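Looking after the hand grippers: project report, Warraich lab

My part of the project was keeping our pair of hand-held grippers in shape. It sounded like the easy job (it was not!). We call the setup Dotus, and by the time I got it in February it had already done 1,047 grasps and the left one was closing a little crooked.

So I started with the fingers. Every 200 grasps I take the screws out, wipe the pads, check for lifted corners and put it all back together. Ilse Sperling showed me how to snug the screws by feel, and I still stripped two holes in my first week. New fingers, lesson learned! After that I went over the cables, which love to work themselves out of their plugs when you swing your arms around.

Once both grippers are back together I always do a run at the table with the bin before I sign anything off.
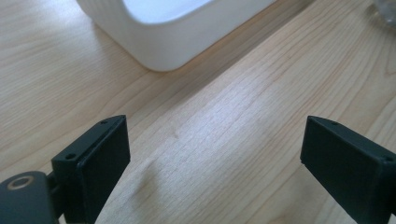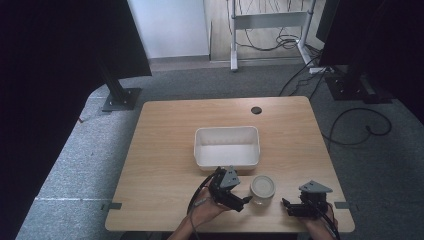 My rule is that the fingers have to open all the way and meet flat, on both sides, or they come apart again. I logged 107 checks this way, and most of the trouble was pads, with a few bad plugs mixed in. Next I want to try a softer pad from Plullum and see if it makes it to 3,000 grasps, though I'd be happy with half that.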